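Home | Help desk | My tickets | Community | Log out

Ticket: Flellenano water filter jug, slow drip and cloudy first pour
Opened by: Janka Vrabec
Status: Solved
Shares 3 | Comments 2

Hello all, and thank you in advance for your patience, as I do tend to go on a bit. I bought the Flellenano jug from the Nanwood shop back in September and we got on beautifully until last Saturday, when I changed the cartridge for the first time. Since then it takes an age to fill, and the first pour comes out with a greyish haze in it. My sister says I should just drink it and stop fussing, but I do like a clear glass of water with my tea tray!

What I've tried so far:

1. Took the cartridge out and pushed it back in until it clicked. It felt snug, but the drip was no quicker.

2. Poured 400 ml through into a see-through cup, so I could hold it up to the window and have a proper look. Still hazy, I'm sorry to say. 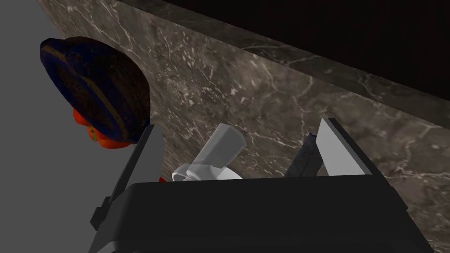 3. Washed the jug and lid in warm soapy water and left them to drain overnight. No change at all in the morning.

Reply from Woo-jin Nam, Nanwood support

Hello Janka, what a lovely clear report, and please don't apologise for the length of it — it saves me asking. I think you have air trapped in the new cartridge. The haze is most likely fine carbon dust, which does no harm and should rinse away. Could you stand the cartridge in a deep bowl of cold water for nearly half an hour, give it a gentle shake while it's under, then run two full jugs through and tip them on the garden? Please use cold water only, as hot can spoil the filter.
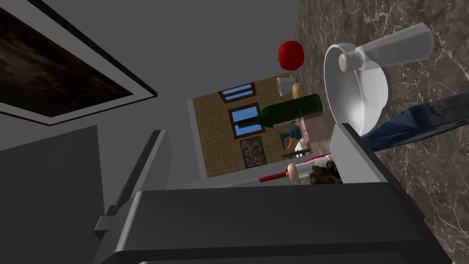 White bowl on the marble worktop.

Update from Janka

Well, I am delighted! A great string of bubbles came up as soon as I gave it a shake, and the jug now fills in the time it takes me to find the biscuits. The first jug was still a touch grey, the second was perfectly clear, and my tomatoes had the pair of them. Thank you so much, Woo-jin. Please do close this one.

Closed by Woo-jin Nam. Cause: air in cartridge.

Related tickets
- Jusby kettle lid won't stay shut
- Flellenano change light stays on after new cartridge
- Where to buy spare lids for the Shek jug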